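Search this site Search Go

Give the hobby robot a bag to hold

Last updated: May

I want to argue for soft things. Cloth, canvas, straps, flaps, anything that sags when you pick it up. If you are building a pair of robot arms at home or in a shared shop, I think you should put the wooden blocks back in the drawer much earlier than you planned to, and go find the most annoying bag in your closet.

I say this as somebody who spent a whole winter on blocks. Our two arms live on a bench at Todarik, the shared workshop where I rent shelf space and borrow more clamps than I return. The project is called Grarnarura, a name that came out of a bad phone autocorrect and stuck. For months it stacked cubes. It stacked them beautifully! I have a notebook with 159 block runs in it, and by the last thirty pages my notes are mostly check marks. I was proud of those check marks, and I was learning next to nothing from them.

A block forgives you. It has the same shape before you touch it and after. If your left arm closes a little early, the block waits. If your right arm is a bit off to one side, the fingers push the block into line for you, and you write down a success you didn't quite earn. You can go a very long way on that kind of luck and never find out that your two arms disagree about where the table is.

Ours disagreed by 3 millimeters. I found this out in a single evening with a canvas bag, because with both arms holding the same piece of fabric, any argument between them shows up as a wrinkle. It was the best bug report I have ever had, and it cost me a trip to the coat hooks.

So what makes a good bag? I have opinions. You want one with some body to it, so that it doesn't puddle like a T-shirt, but loose enough that it changes shape the moment you grab a corner. You want a flap. You want edges that feel different from the middle, some piping or a strip of leather, so the fingers meet more than one thickness. A handle is good too, partly for lifting and partly for getting in the way. A brand-new tote straight from the package is too flat and too polite. The old ones are better.
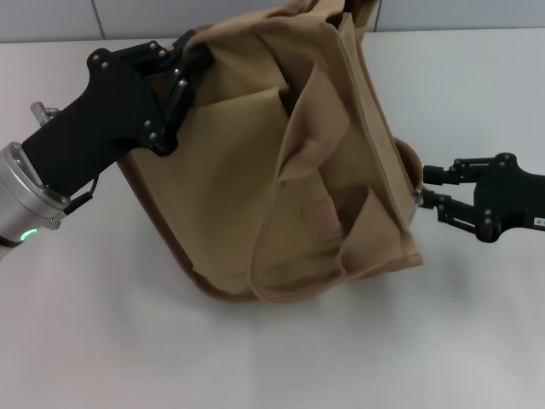 Two grippers, one canvas bag: left on the top corner, right on the side by the leather trim.

People at the shop ask me what the task is, and I find I don't have a grand answer. Hold the bag up by two points. Turn it. Lay it down with the flap on top. A child does this while talking about something else. For two arms it is a wonderful mess, since every grip changes where the next grip ought to go. Pull too hard and the flap bunches up into pleats. Pull too little and the bottom drags. I had written a tidy list of positions for the whole routine, and the list was useless by the second move. I threw it out and started over with something much simpler – move a little, look, move a little more – and that rewrite has done more for the project than any part I bought.

The usual objection is that soft things are for later. Get the basics solid, the thinking goes, then add the hard stuff. I understand it, and for safety I agree with it completely: limits on force, a stop button you can hit with your elbow, all of that comes first. But I don't think blocks are the basics of handling things. They are the basics of handling blocks. Look around your own house and count how much of what you pick up in a morning is rigid, square and dry. My own morning was socks, a towel, a bread bag, a jacket and a charging cable.

The other objection is that cloth is hard to score, and here I have less of an answer. A stacked tower is up or it's down. Is a bag laid down with one corner tucked under a success? I've gone back and forth. For now I write a sentence for each try in place of a check mark, and my sentences are getting better, and I suspect that is worth something. If you share a shop, ask somebody else to write the sentence now and then. Mine were far too kind.

You don't need fancy hardware for any of this. You do need fingers that can take hold of a fold and keep it, which mostly comes down to what you put on the tips. We tried bare metal, then tape, then thin rubber cut from a sheet out of the Dimitriou scrap bin (a treasure, that bin, go early). Rubber won by a mile. You also need a plain, light table if you are using cameras, and enough clear space on it for the fabric to flop over. Move your coffee. I mean it.

And check your screws. Fabric tugs sideways in a way blocks never do, and a screw that sat happily through the winter will start to walk. I go over both hands with a driver before each session, and I find a loose one more often than I'd like.

We're bringing the arms to the open evening at Tronditum next, with the bag, and I've been asked if I could bring the blocks along too, for the crowd. I'll pack a few. But if you come by, bring an old bag of your own, the floppier the better, and we'll see what the arms make of it.

Contact | Copyright Grarnarura project notes | Back to top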